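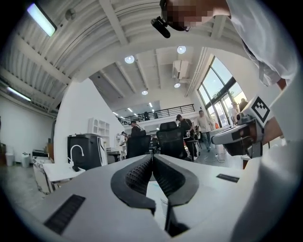
The main room, with the mezzanine at the back and daylight from the tall windows on the right.

How to light a big room with a metal ceiling

Every lighting guide I read before starting on our workspace said the same thing: layer your light. Fine advice for a bedroom. Put it under a high corrugated ceiling with a balcony across the back and it tells you very little.

I'm not convinced you need a designer for this, or an app. Costel Dimitriou drew us a plan with 142 fixtures on it. We didn't build it. What follows is slower and a good deal cheaper.

You will need a notepad, masking tape, a desk lamp you can carry around, and someone patient.

1. Turn everything off at noon. Sit at each desk for five minutes and write down whether you can read a printed page without leaning in. Big windows flatter a room when you're standing up, so do this sitting down.

2. Do the same at dusk, with only the long overhead panels on. Salespeople will tell you white metal "bounces light beautifully." Maybe it does. Ours also bounced it straight onto the screens, ribs and all. Mark every desk with glare using a strip of tape.

3. Now add the round spots, one switch at a time. If your switches all work together, stop and call an electrician before you buy a single bulb.

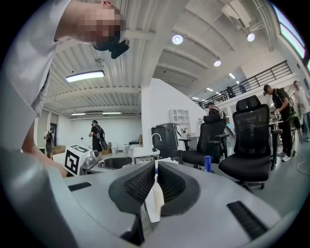
4. Go up on the balcony and look down, then stand underneath it and look out. These are two different rooms as far as light goes. The low part wants its own strip lights on its own switch, and I'd spend money there first.

5. Move the desks before you move the fixtures. Austra Lukoševičius turned hers a quarter turn and the glare she had complained about since July was gone. Cost: nothing.

6. Live with it for 12 days. Then buy.

About bulbs: I bought the "daylight" kind from Flellov on the strength of the box and went back to neutral white within a week. Warm bulbs looked muddy to me next to the window light, though Tarmo Rätsep disagrees and keeps one in his desk lamp.

Dimmers I would leave for last. We priced them for the whole ceiling and ended up putting them on the spots only.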